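About Endance

Endance produces example sets for teams that train robot arms on household tasks. We write the task, build the room in simulation, run the arm through it, check the result and deliver the files. We do not sell robots or trained models.

Drawers and storage furniture make up our largest task family at present.
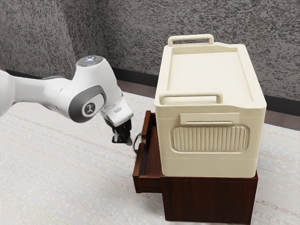
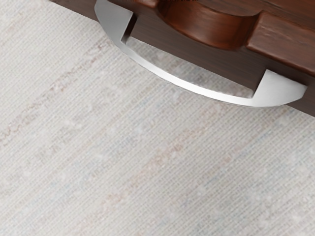

Wood furniture on pale carpet, rendered in simulation.

Ejigu wrote to us in January, after a first delivery, that the drawer set was useful but too clean: nearly every example began with the arm in a good position, and the model trained on it had no idea what to do from a bad one. The same message asked for the failed attempts as well, labeled as failures, and for the starting positions to be spread out even if that lowered the success rate of the set.

We made both changes, and they now apply to all task families. Starting positions are drawn from a wider range, and failed attempts are kept in a separate folder with a short reason code. A customer who wants only successes can ignore the folder.

What an example contains

One example is one attempt at one task. It holds the joint positions of the arm, the gripper command, the camera views, the written instruction and a pass or fail mark. All streams share one clock. Camera views are stored at full length, including the idle steps at the start, and we leave trimming to the customer.

Instructions are written by people, in plain sentences, and each task has several wordings. "Open the drawer" and "pull the drawer out" lead to the same goal state and are stored as variants of one task.

How the work is organized

A task starts as a one-page sheet. The sheet gives the goal state, the objects allowed in the room, the limits on where they may be placed and the test that decides pass or fail. For a drawer, the test is a distance along the slide. For a lid or a door, it is an angle. We avoid tests that depend on a person looking at the final view, although a person does look at a sample of them.

An operator then drives the arm through the task by hand, using a handheld controller, until there are 128 accepted attempts. These are the seed examples. Further examples are made from the seeds by moving the furniture, changing the surfaces and lighting, and running the adjusted motion again. An adjusted motion that fails the test is never counted as a success, however close it came. The current limit is 500 examples per task from all sources. Past that point our customers have generally asked for more tasks instead of more copies of the same one.

Room builds are handled by our sister group, Trotden. Trotden keeps the library of furniture, containers, floors and wall finishes, which stands at 280 items, and checks that each moving part has a working joint and a sensible weight. Handles get the most attention. A handle whose collision shape is simpler than its visible shape will let the gripper pass through metal or close on empty space, and examples gathered that way teach the wrong grasp.

Quality checks

Every delivered file is replayed from its stored commands in a fresh copy of the room. If the replay does not reach the recorded goal state, the file is pulled. In the last release 97 percent of files passed on the first replay. Most of the remainder came from two cabinets with too little friction in the slides; both were corrected and their tasks were gathered again from the seeds.

We also review the camera views. A close view in which the handle leaves the picture during the grasp is marked as such in the index. Views are not removed on those grounds, as several customers train on partial views on purpose.

Release notes list every known fault, including the ones we have not fixed.

Urkska

Urkska is our index tool. It reads a delivery folder and lets the user select examples by task, room, object, starting position or reason code. It runs on the customer's own machines and does not need a network connection. File format notes are included with it, and the format does not change within a release year. Older deliveries can be converted with the command line version.

Working with us

New customers usually begin with a single task family and a small set, so that the format can be tested against their own training code before a larger order is placed. We ask for three things at that stage: the arm model, the control rate and the camera layout. Custom rooms are possible if drawings or measurements are supplied. Lead time depends on the number of moving parts in the room more than on its size.

Requests go through the contact form. Please include the task sheet if you have one.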